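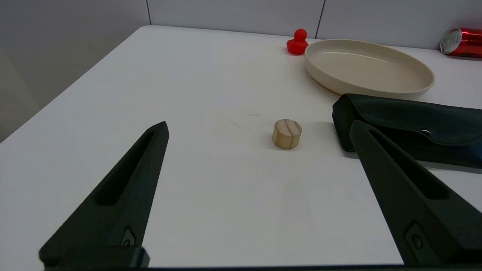 The small things on the table

She has the kettle on before I have my coat off, and for the first quarter of an hour we don't talk about drawing at all. We talk about my journey, which bus I ought to have caught, and whether the bakery at the end of the road has gone downhill. Only when the tea is poured does she wave a hand towards the white table and say, "Well, there they all are. Those are my models. They never complain and they never need a break."

She has been running the beginners' still life evenings at Stullia for seven years. Before that she worked in the office at Fitex, where she ordered stationery and, by her own account, drew on most of it. The evenings began with a card in the window at Bustos, the hardware shop, and three people who turned up in the rain. There are 14 in the group now, which is as many as she'll take, and a list of others waiting for someone to move away.

I had expected fruit. Perhaps everybody does when they hear the words still life, and I say so.

"Oh, we did fruit! We did fruit for the whole of the first year," she says, laughing. "Pears, mostly, and a very sad bunch of grapes. But people come to fruit with an idea in their heads of what a painting of fruit looks like, and they draw the idea. Put a rubber duck down and they haven't got one ready. They have to look at it."

The duck is red, glossy all over, and stands at the back near the wall beside a big shallow oval dish in a beige that she calls porridge. I ask which of them is harder to draw, and I'm sure I know the answer, and I'm wrong.

"The dish, by miles. Everyone thinks it'll be the duck. The duck is a ball on top of a bigger ball, and if it comes out a bit wonky it still looks like a duck and everyone's cheerful. The dish is an oval to begin with, and then you're seeing it from the side, so it's a squashed oval, and then it has that raised rim, so it's two squashed ovals that have to agree with each other. I've had grown men go quite quiet over that dish."

She is just as fond of the drinks can, a red one, which she likes to lay on its side with the silver top showing. Standing up, she tells me, a can is a thing people know too well. Lying down it asks to be looked at properly, and the round end gives them something pale and bright to set against the red. I ask if she put two red things out on purpose.

"I did, yes. They think it's the same red, you see, and I let them think so for a bit. Then I ask them to tell me which one is warmer, and off they go, and there's generally a bit of an argument. I don't settle it. I've changed my own mind about it more than once!"

The black leather case is the newest of the lot. She found it on a stall, paid very little for it, and has never decided what it was made to hold. It has a folded flap with a small metal snap button, and she says the button is what sold it to her. "You've got all that black, and it's hard work, black, people either scribble it in like a hole or they're frightened of it and it comes out grey. But there's that one little button, and once you've got that in the right place the rest of the case will hang off it quite nicely. I tell them to start with the button. Half of them don't listen, but I tell them."

And then there is the piece of wood, which she puts in the middle and which turns out to be the thing she most wants to talk about. It came from an end of dowel left over from a curtain pole job. She sawed it herself at the kitchen worktop and sanded it in front of the television, and she has no memory of what was on.
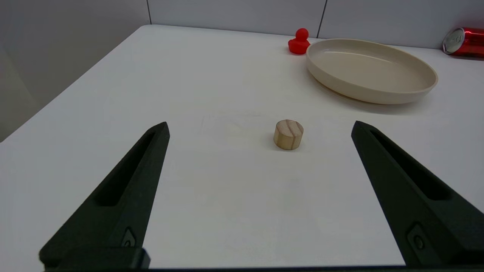
The wooden cylinder, about as tall as it is wide, with the grain showing on its flat top.

"Every new person gets that first," she says. "On its own, one evening, nothing else. It has a top and it has a side, and that's your lot. You've got to get the curve at the bottom to match the curve at the top, and you've got to put a shadow under it so it sits down and doesn't float off. If you can do that, you can do a mug or a tree trunk or somebody's neck. I do mean that, a neck is a cylinder with opinions."

I admit that I would probably have gone straight for the grain. She nods as if she has heard this many times, and tells me that she did too. The lines on the top are faint and curved, there's a darker streak running down the side, and they are lovely to do, so people do them first and then find they've drawn a very nice bit of wood with no roundness to it. She asks for the grain to be left until last. Some of them sneak it in early while she's across the room helping somebody else.

The evenings last 90 minutes, with a biscuit in the middle. She buys the paper from Jollar in packs of 100 sheets, nothing fancy, and she is firm about this. Good paper makes beginners careful, she thinks, and she'd sooner they were wasteful. There are no rubbers handed out for the first half, though she knows perfectly well that two or three are kept up sleeves.

What about the white table, I ask, and the plain pale wall behind it? Would a nice bit of cloth not be kinder on the eye?

"We had a cloth. It was a lovely cloth, blue, with folds in it, and everybody spent the whole evening on the folds and ran out of time for the jug. So I took it away. On white you can see the shadows, even the soft ones, and you can see the gaps between things. I'm always on at them about the gaps. Draw the bit of table between the case and the dish, I say, that's a shape as well."

She has plans for the autumn. A glass jar, if she can find one without a seam, and possibly an old boot, although the last boot smelled and had to be put out on the step. The duck is staying. There was a vote, apparently, and it wasn't close.

By now the tea has gone cold in both our cups and she has found me a pencil, a short one with a chewed end, and slid a sheet of the Jollar paper across. I tell her I'm really only here to ask questions. "You can ask them while you draw," she says, and goes to put the kettle on again.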